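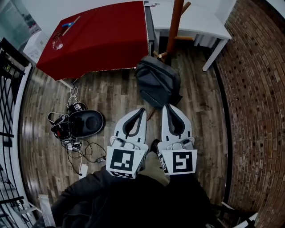

I distrust any table sold as "office ready," so I put off buying the Sitside folding table until October. Mine is white, it cost less than a decent chair, and I have now used it for 19 weeks.

The top wipes clean and the legs lock with a proper click. That's the good part. Sitside claims 1,000 folds before the hinges loosen. Mine had some play in it after 5, and leaning on one end to write still makes the other end shiver. The Skandstead I had before weighed more and never did that.

Cords are the other sore point. There is no clip or channel underneath, so everything ends up on the floorboards where your feet go. A cloth hides the worst of it, if you don't mind tugging it straight every morning. 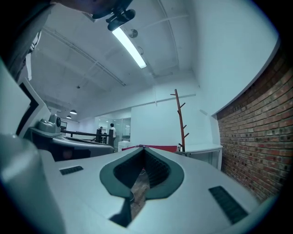 Can one person set it up alone?
It takes one person 2 minutes, though the second pair of legs is stiff and will pinch a careless thumb.

I'm keeping mine for light work. I wouldn't buy another at full price.

Ximena Cuevas, 26 April 2019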